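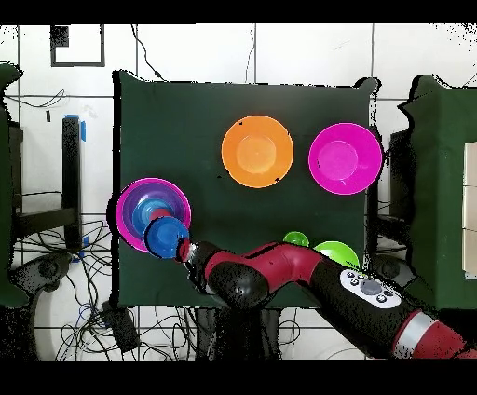
Figure 4. Bowls on the cloth-covered table, with a nested group at the left and single bowls in orange, magenta and green.

3.2 Bowl material

The bowls were bought from Fledlow in several colors and more than one size. We selected bright colors so that a bowl can be told apart from the one in which it rests, even when only the rim is seen. In a nest, the rims appear as rings of different color, and the annotators used these rings to write down the nesting order. The dark green cloth was kept for all 156 arrangements. Light green bowls remain clear on it – a darker green would be a problem.

An arrangement was called "partly nested" when at least 2 bowls were stacked and others stood alone. The Binstead list of arrangements has 70 of this type, and we used 60 of them.
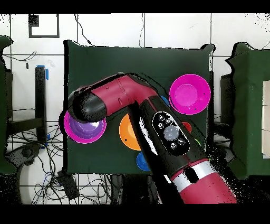
Figure 5. Arrangement with a purple interior inside the magenta bowl at the left, and a second magenta bowl standing apart.

Bowls of equal color were given the same label, and their position on the cloth was noted separately.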